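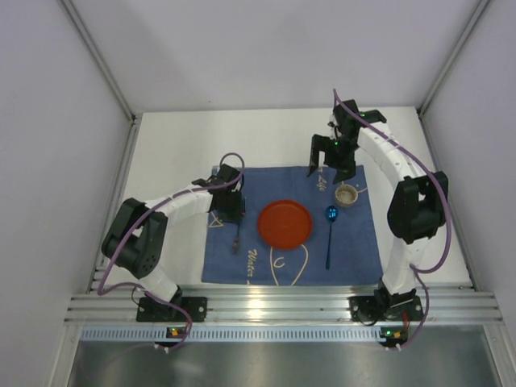
One place setting on the blue mat: plate in the middle, spoon and cup to the right.

Cirkley place settings – README

Hello, and thanks for downloading this. I'm Stella Biwott and I look after the Cirkley table-laying set, which began as a folder on my laptop called "plates new new" and has got rather bigger. I've tried to write down what I'd want to know if somebody handed it to me, plus a few grumbles.

What it's about

Laying a table for one. That's the whole subject! A cloth mat, a plate, a cup, a spoon and something to go on the left. There's no food anywhere in the set, and I've left out glasses because I couldn't face the reflections. Shiny spoons are bad enough, as you'll find.

There are 3866 layouts altogether. I've put 2000 of them in the main folder, and those are the ones I'd start with, as the notes have been read through twice (once by me, once by Oduor Mussa, who is far pickier about spoons than I am). The rest are in the folder called extra. They're perfectly usable, but the notes are shorter and you'll meet the odd spelling mistake.

The things on the table

The mat. Denim blue, with beige printing on it. You can make out "Water" and "Life" in curly writing, and there are some line drawings too. The lettering runs up and down the cloth instead of across, so please don't use it to work out which way is the right way up. Go by the hem nearest the front. It's cloth and it doesn't always lie dead flat – the back edge in particular goes a bit wavy. We did talk about ironing it before every layout and I'm glad we didn't, because mats at home look like that.

The plate. Round, red-orange, with a raised rim. In the notes it's just "plate". I had "red plate" in the early ones and Hjørdis Lunde had "orange plate", and we went back and forth over it for most of March before giving up on the colour altogether.

The spoon. Blue and shiny, with a slim handle in a darker blue. The bowl picks up bright reflections, so if you're looking for edges there you may want to be gentle with your settings. Bowl to the back, handle to the front is what we call "straight". A spoon can lean a little and still be straight in our notes.

The cup. Small, round, beige-grey, paler at the rim. No lid. It stands behind the spoon and a touch further right.

The left-hand piece. Written down as "fork-like" and I'd ask you to leave it that way. It's thin and dark, and against the blue cloth it really is hard to see which end is doing what. Mutua Mfaume renamed them all to "fork" one afternoon and we had to put them back.

How the notes are written

Each layout has a plain text note with the same name. The first line says where the plate is on the mat: middle, front, back, left or right. After that there's one line for each other thing, always placed by the plate and never by the edge of the table. So you'll read "spoon, right of plate, straight" or "cup, behind spoon". Left and right are as you'd see them facing the mat from the front.

If something's half on the mat and half off, it says "over edge". If it's completely off, it says "table". I wanted a word for things sitting right on the hem but we never agreed on one, so those are "over edge" as well. Sorry, Bakari!

Known problems

33 notes in extra have left and right swapped. They're listed in swapped.txt and I haven't corrected them, as a couple of people had already built things on the old version and asked me to leave them be.

The table is white and so are plenty of other things in this world, so a method that leans on the white background may get a nasty shock in a real kitchen. There's only the one mat colour as well. I'd love a green one and a stripy one, if anybody has a spare.

Some notes say "bowl" where they mean the bowl of the spoon. There are no actual bowls.

Changes

Version 2 has the tidied spoon notes and the new folder names. If your copy still has a folder called misc, you've got the old one and it's worth fetching again.

Using it

Help yourself for teaching, research or messing about. A mention of Cirkley is nice if you write something up. If you spot a wrong note, send me the file name and what you think it should say. Bakari Wanyama goes through the corrections with me in batches, so it can take a while before yours appears in the list.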